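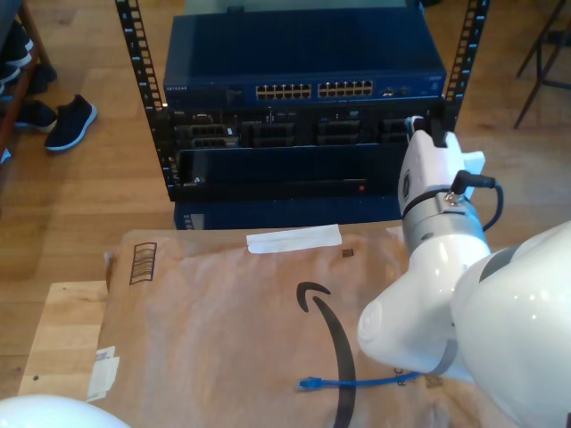
Switch on top or switch at the bottom? (small rack, four pieces)

mukard_attic
Hello all! I finally got the gear stacked after putting it off since February, and I'd love some opinions before I run the cables. NETGEAR switch up top, the Dell right under it, two more units below. I left no gaps - it looks tidy to me, but my brother-in-law (who has opinions on everything) says I'll regret it.

porgate13
Looks good to me! Switch on top is how I've done it for years, and patching is so much easier when you aren't kneeling. I'd have put the server lowest, though. They're heavy, and a light rack gets tippy.

B. Ongart
I'm going to disagree with porgate13, kindly. If the rails are bolted down, the weight matters a lot less than being able to pull a drive without lying on the floor. I would leave one space under the switch, if you have a blank panel handy.

porgate13
Fair, but bolted down is a big if. Mine tipped once with the server slid out and I still think about it.

mukard_attic
It will be bolted, promise. No blank panel yet - the Khan ones were out of stock and I've already spent 367 dollars on this hobby.

Lourenço E.
Save your money and leave it as it is. Do label both ends of every cable, though. I skipped that and lost an entire evening to it.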